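Trumari floor kit with the Plelgate module: I love it, and it drove over my foot

by Signe Tveit
September 9, 2018
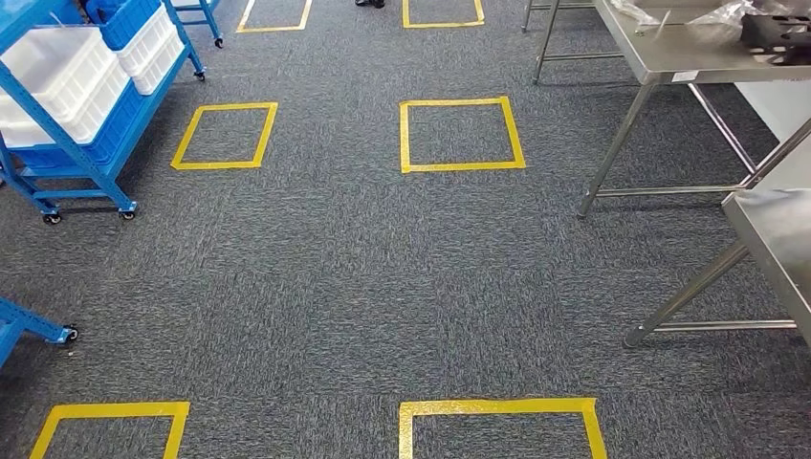
Yellow tape squares on the carpet, carts to the left, steel tables to the right.

I'll give you the verdict first, because I know some of you only want the verdict. The Trumari is the most fun I've had with a mobile robot at this price, and you should not run it on carpet until you've changed one setting. Both things are true and I'm going to spend most of this review on the second one.

We paid $3670 for the full kit in August: the base, the charger, the Plelgate navigation module, and a roll of yellow tape. The robot learns tape squares as stops. You lay out your squares, drive it over each one by hand, give each a name, and that's your map! I had ours making trips between stops before lunch, and I am not a patient reader of manuals. The drive is lovely and quiet, it turns on the spot, and it squeezes down the aisle between our carts and tables without any of the dithering I got used to with the old Parisi.

So, the fault. On our second day it was sent to a stop in the middle row, rolled straight through the square at full walking speed, and kept going. I was standing at the far end of the aisle. It bumped my foot, climbed a little, and only then cut its motors. No injury (thick shoes, thank goodness), but it was carrying a loaded crate and I did not enjoy it one bit.

I pulled the log that evening, and the log is one of the best things about this kit — plain text, readable, every decision written down. It had seen the front edge of the square. It never confirmed the back edge. Our carpet is a speckled charcoal, light gray and black, and the tape isn't perfectly straight on every side (my handiwork). With the edge filter at its factory value of 12, the module threw out the slanted side as noise, decided it hadn't arrived yet, and carried on looking.

A missed stop I can forgive. What bothers me is that the front bumper was set to "soft" out of the box, so it takes a real push before anything happens. That should be the other way around on day one.

What I changed:

Edge filter down from 12 to 2.
Bumper to "firm."
Top speed to 300 mm per second for anything near people.
Overrun limit switched on, so it halts if it passes where a stop ought to be. It ships switched off!

I also pressed the tape down again and redid the worst corners. Since then it has found every stop, and I've been mean to it. I've sent it in crooked, I've sent it in with a heavy crate on one side, I've dimmed the lights. I still stay out of its path while it's moving, and so does everybody else here.

Trumari support answered the next morning, asked for the log, and agreed the overrun limit should be on by default. They say a firmware update is coming. I'd like to see it before I tell a school to buy one.

Would I buy it again? Yes, in a heartbeat — but do the settings first, with the robot up on blocks and your feet somewhere else.

Comments

dridholm_owner
Same overrun on my Dridholm base with the Plelgate module, so I think it's the module and not the robot. Mine hit a door. Thanks for posting the filter value.

Carla B.
Does the lower filter give you false stops? I tried 4 on a patterned floor and it kept parking at nothing.

Signe Tveit
Carla, none so far, but our carpet has no big pattern in it, only flecks. I'd leave the overrun limit on and bring the filter down one step at a time.

mrpetrie
Glad the foot is OK. Going to check my bumper setting right now.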